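Open day at Osico, 19/01/2026

The invitation promised "everyday goods, properly handled." I drove 294 miles for it.

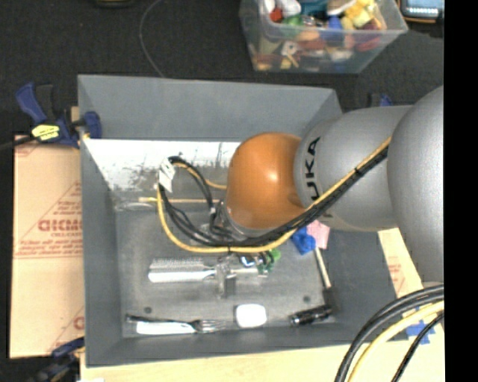 Osico says it keeps over 2,000 household items on site, and the tour leans hard on that number. What we got to look at was one gray bin of mixed small stuff. Something like a kitchen grater, a long white utensil, a hammer or close to it, a spongy pink piece. I have a drawer like that at home and never thought of charging $20 to see it.

Why kitchen things and tools share a bin I asked twice. "Variety" was the answer both times. The Arnell hall next door was closed until October. Coffee was decent, parking wasn't.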